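How to Compare Two Sets of Gripper Fingers on a Tabletop Pick
Posted Wednesday, December 25, 2024
Filed under: Grippers, Bench Tests

If you have ever bought a second set of fingers for your gripper, you know how the next afternoon goes. You bolt them on, pick up whatever is lying nearest, say "oh, that's nice," and leave them on for half a year. I did exactly that with my first three sets, and I still couldn't tell you which of them was the best (my favorite was the one that looked nicest, I'm a little embarrassed to say). So in September I sat down and worked out a comparison I could run the same way every time, and I've been using it here in Davville ever since.

The two sets I had in mind when I wrote this up are the Korkeck, a stiff finger with a rough pad, and the Kustier, which has more give to it and a slightly wider pad. You can put any two sets in their place. The steps don't care, and they work on a hand-held gripper just as well as on one at the end of an arm.

What you will need

Both sets of fingers, with their own screws, kept in separate bags
A hand-held gripper with its camera already calibrated
One soft object that shows squeezing, and a plate for it to sit on
A plain table you can walk up to from the front
A roll of masking tape
A notebook, or a spreadsheet if you must
Enough free card space for 200 clips

Step 1: Pick one object and stay with it

I know it's tempting to bring out the whole toy box. Please don't, at least for the first day! A soft, rounded thing on a plate is a wonderfully unforgiving test. If the fingers close too high they ride up over the curve, and if they come in too low they knock into the plate and you hear it. A hard block will forgive you nearly anything, and by the end of the day both sets of fingers will look perfect.

Put the plate down where your gripper can come at it in a straight line, and mark the spot with four short bits of tape, close in, so that the plate goes back to the same place after every pass. Then hold the gripper at your starting pose and look at the camera feed. You want the object sitting over the gap between the two fingers. If it's off to one side, move your feet, and leave the plate where it is.

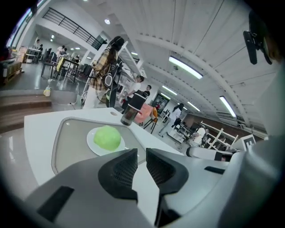
Lining up on the green ball before closing, fingers pointed at the plate.

Step 2: Fit the first set and check the opening

Fit your first set and tighten the screws a little at a time, going back and forth between the two sides, the way you would with a car wheel. Open the gripper all the way, close it all the way, and do that 5 times. You're listening for a click or a scrape. With the Korkeck set I had a scrape the first time and spent a good while blaming the motor, when all it needed was for me to back one screw off a quarter turn.

Now measure the gap at full opening and write it down. Do the same when you change to the second set. If the two gaps differ by more than the thickness of a coin, put that at the top of your notes in big letters, as a wider opening makes every approach easier, and you would be giving the credit to the pads.

Step 3: Look at what the fingers hide

Fingers sit in front of the lens, and a fat pair can cover a good deal of what the camera needs. I skipped this check for years. What it costs you shows up later, when you're trying to work out the pose of the gripper from the footage and the one good landmark in the room is behind a finger pad for half the clip.

So stand at your starting pose, open the fingers, and save a still. Close them, save another. Then turn slowly toward each end of the table and save one at each. Put the stills for the two sets next to each other on a big screen and go around the edges of the pads with your eye. 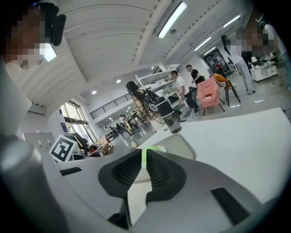

Finger pads take up more of the view than the drawings ever suggest, and the part they cover is the part just ahead of the grasp, so I like to have something upright on the table to judge them by. A bottle or a tumbler does the job nicely. With the dark gray one standing just above the right pad, all the way up to its black lid, you can tell at once how much table you have left to see on that side, and if a second set of fingers covers its base from the same pose, you've learned something. Check your landmarks in the same still. The square black-and-white marker on its white backing is easy to pick out past the left side of the gripper, and I would want it to stay that easy with either set fitted. Daylight from a row of windows can wash things out too, so take both sets of stills at the same time of day if you can manage it.

Step 4: Run your passes in blocks

I do 200 passes in all, which sounds like a lot until you find your rhythm. I split them into blocks of 40 and change the fingers after 20 passes, inside each block, so that both sets get their share of my fresh arm and my tired arm. Swap which set goes first from one block to the next. If you ran one set all morning and the other all afternoon, you'd be testing your lunch.

A pass goes like this. Start from your pose. Come in at an even speed. Close. Lift to the height of your hand, hold for a slow breath, put the object back on the plate, open, and step back. Give each one a grade the moment you finish: clean, slipped, nudged the plate, or missed. Don't grade from the clips in the evening. By then you'll be generous.

If you have two hand-held grippers, you may want a round with one in each hand. Do it after the single-hand blocks and keep the results on their own sheet. Your weaker hand will drag the numbers down, and that has nothing to do with the pads. Stand far enough back that the markers on both grippers can be seen from your head camera before you move in, and bring the two hands forward together, even if only one of them is going to close.

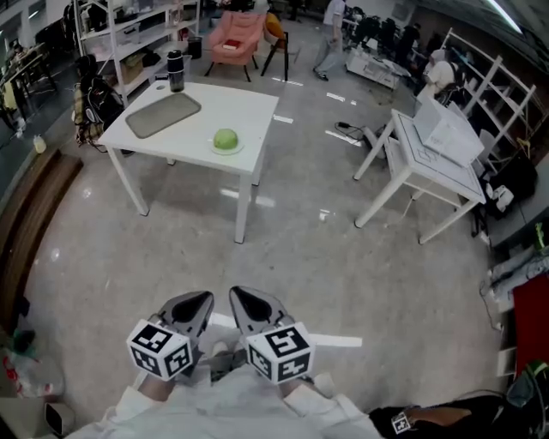

Can I fit a different set of fingers on each gripper and compare them in one go?
You can, but then you need to swap the sets between hands halfway through and keep a note of which hand had which. Otherwise the result tells you more about your hands than about the fingers.

Step 5: Watch the squeeze

Soft objects carry a second piece of information, and it would be a shame to throw it away. Play back the clean passes from each set and stop at the moment of lift. How far in have the pads pressed? On the Kustier set I could close more gently and still get a good lift, and I had to learn to trust that, as my hand kept wanting to pull the trigger harder. On the Korkeck set the grip felt surer, but the dents were deeper. Neither of those is a fault. It depends on what you plan to pick up next week.

Step 6: Add it up

Count your four grades for each set and lay them side by side. Then read your notes on the misses, all of them, before you decide on anything. I once had 6 misses in a single block and was ready to send the fingers back, until I read my own handwriting and saw that I'd forgotten to put the plate back inside the tape.

A small gap between the two sets on one object isn't worth arguing over. Run another block with something flatter, then something with a handle. I use the Tanabe sheet for this, a plain grid with the objects down the side and the grades across the top, and I keep the old ones in a folder so that when a third set comes along I can run only the new fingers and one block of the old ones as a check.

A few last odds and ends

Wipe the pads between blocks with a dry cloth. Dust builds up faster than you'd think, and rough pads hang on to it.
Write the set name on a bit of tape and film it at the start of each block. File names get changed.
Put the screws back in their own bag before you go home, with the fingers they came with.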